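4.2 Workspace rules and what they leave out

The lab checklist we audited, drafted by Gun-woo Cha for the Cladar group, asks operators to confirm five conditions before a two-arm session begins. Four of them concern the arms themselves. The fifth reads "area tidy," and we doubt that any two people would sign it for the same reasons. In the April logs it was ticked in every one of 1759 entries. A box that is never left blank tells us very little about the area.

Power and cabling show the problem well. The checklist has no line for where an outlet may be placed relative to the reach of the arms, or for how much slack a wrist cable may carry. Figure 3 shows a station of the kind the rules are meant to cover.

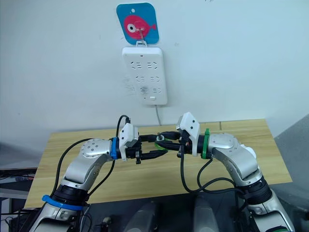

Figure 3. Two-arm station with grippers close together over the table. A power strip hangs on the wall behind; a cable from the right wrist loops down across the tabletop.

Proponents of short checklists argue that operators ignore long ones. Ichikawa makes this case at length, and we accept part of it. But the evidence offered is thin: her review counts completed forms, 3307 of them, and treats completion as compliance. It doesn't say how many of the stations were looked at by a second person. Until someone does that comparison, claims that the short form "works" should be read as claims about paperwork.

We would replace the fifth item with three that can be checked by eye or with a tape measure: the distance from the nearest outlet to the reach limit of either arm, the lowest point of each wrist cable with the arms in their start pose, and whether any cable crosses the work surface. The Kotura revision of 2/12/23 adds a cable item, though its wording ("managed suitably") repeats the old fault. We have no data yet on whether our version changes anything.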